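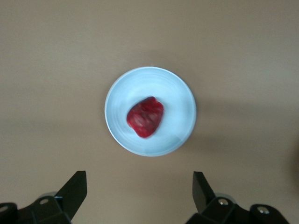 Serving fruit ought to be the easiest job in any kitchen, and I have managed to spend most of a December on it. There was a long argument at the Chiu studio over whether fruit belongs on plates or in a basket, an argument which began over lunch and outlived the lunch by 11 days. I was on the side of plates. A plate makes a ceremony of whatever you put on it, even one dark red, lumpy thing a little off center with a great deal of white left over. Restaurants charge extra for that much empty plate. At home it mostly looks as if the other guests got there first.

The round white plate is the plainest thing we own, apart from those soft rings inside it, and I have eaten more than 69 breakfasts off its relatives. White is supposed to flatter red. I'd say it does, though it also shows every drip, so keep a napkin handy and don't wear anything you like.

We borrowed the house rules from the Timum supper club, which allows one kind of fruit per plate and no garnish. Yi-chun Liu calls this "the lonely school of catering." She wanted grapes draped over things. There were no grapes, and we had a frank exchange about whose turn it had been to buy them.

The basket was my concession. Wicker forgives nearly everything - you can pile in an avocado beside a dragon fruit, lose something small and orange under the leaves, and people will say how generous it looks. Put the same lot on a plate and they'd ask if you were moving house. The banana got a pink plate to itself, which I still think is the best decision I made all month.

Brown paper went down in place of a tablecloth. It creases a bit, it costs next to nothing, and it never needs ironing. Neither do my tablecloths, if you ask me, but I've been overruled on that too.

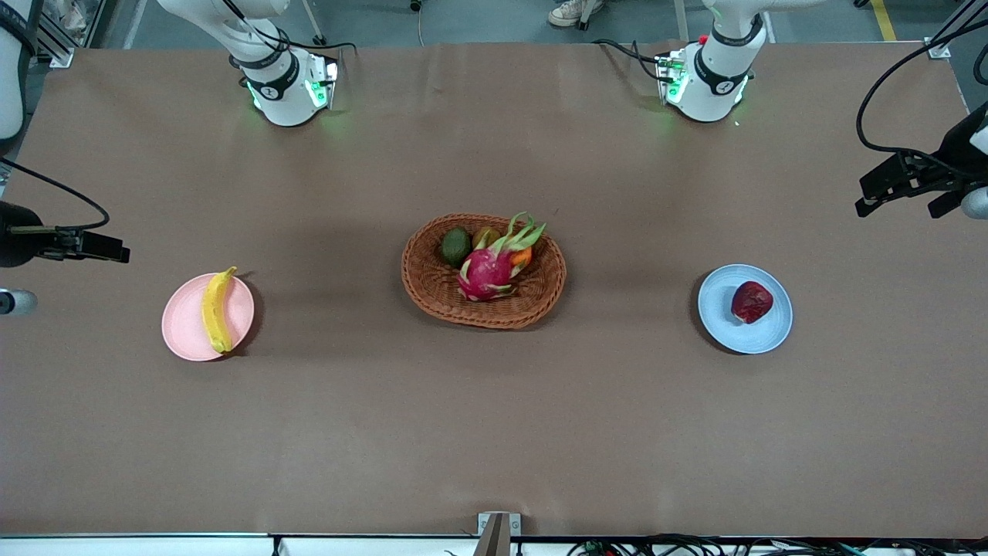

Fredy Apaza wrote in to say that an avocado has no business in a fruit basket, whatever the botanists think, and that in his house it would be on toast by nine. He also says bananas should be kept well away from everything else or the whole basket goes soft in 3 days. I've asked him where he stands on grapes.

Posted 12/01/2021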